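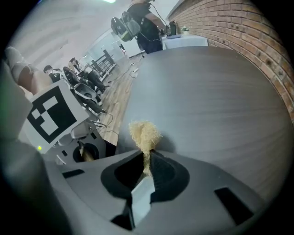 Chapter 6
Building a Hand-Held Gripper

Pick up a grape, then a house key, then a sock. Your fingers changed their plan three times, and you probably didn't notice! Getting a tool to do even a small part of that is one of the most satisfying jobs you can take on at a workbench, and by the end of this chapter you will have one that closes when you squeeze it.

The design we follow is the Sternach, drawn up by Revathi Iyengar for a shared workshop and now in its second version. It has two jaws, soft finger pads, and a square marker card on the side so that a camera can work out where the tool is. Soft, scruffy things make great first targets. A tuft of fiber gives a little when the pads meet it, and you can feel the grip through the handle long before you measure anything (we get to measuring in Section 6.4).

You will need the printed parts from Chapter 5, the spring set, and a clear table. The finished tool weighs around 800 grams, so plan on short sessions at first.

6.1 Fitting the finger pads

Start with the jaws fully open. Dry-fit both pads before you reach for the glue, and check that they meet evenly along the whole edge.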